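Speaker notes: the insertion cell fault
Pornero automation users' day, September 2025

Slide 1. Title
Leave up while people sit down. The talk runs 15 minutes, questions after. Say at the start that there was no injury and no damage beyond one fixture. The subject is a fault that the safety system did not see.

Slide 2. The cell
Small enclosed cell on the Wastine bench. The arm picks a part, moves it over a fixture and lowers it. Control software is Kozan, our own. Force sensing at the wrist, limit set in software. Mention that the enclosure is interlocked, so a person cannot reach in while the drives are live.

Slide 3. What went wrong
In July, during an unattended run, the arm pressed down on a seated part and went on pressing. The force limit should have stopped it. It did not trip. The run ended on the 2 second motion timeout, which was put in for a different purpose.
Pause here. The timeout was the only thing that worked.

Slide 4. The work at hand
Keep this short. Most of the room knows peg and slot work.
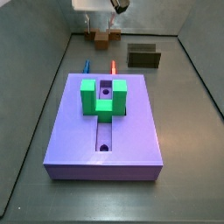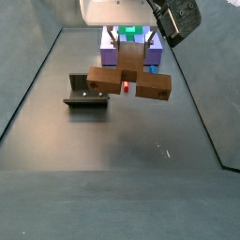
Point to make: the clearances are small and the gripper works close to the floor of the cell. A small height error becomes a contact force very quickly.

Slide 5. Cause
The force sensor is zeroed at the start of each cycle. On the failed cycle the zeroing routine ran while the gripper was already in contact. The load at that moment was taken as zero, and the limit was measured from there. The log shows a clean zero with no warning — the routine checked that the signal was steady, and a steady push passes that check.
If asked: the sensor was tested on its own and found to be in order.

Slide 6. How often
We went back through 2,760 logged cycles. Zeroing in contact had happened before, at lower loads, and the cycles had been marked as good. Do not give a rate. The older logs lack the height data needed to confirm each case.

Slide 7. Changes
Zeroing is now allowed only at the clear height, checked against the joint positions.
The raw sensor value is compared with a stored baseline. If the two differ by too much, the cell stops and waits for a person.
A second limit acts on motor current and does not use the force sensor at all.
The new code was run for 400 cycles on the Zusus test rig, with false zeros put in on purpose. All of them were caught.

Slide 8. Still open
The baseline drifts with temperature and we have no good rule for when to renew it. The current limit is coarse at low speed. Ask whether anyone has a method for either — leave time for this.

Slide 9. Contact details
Leave up during questions.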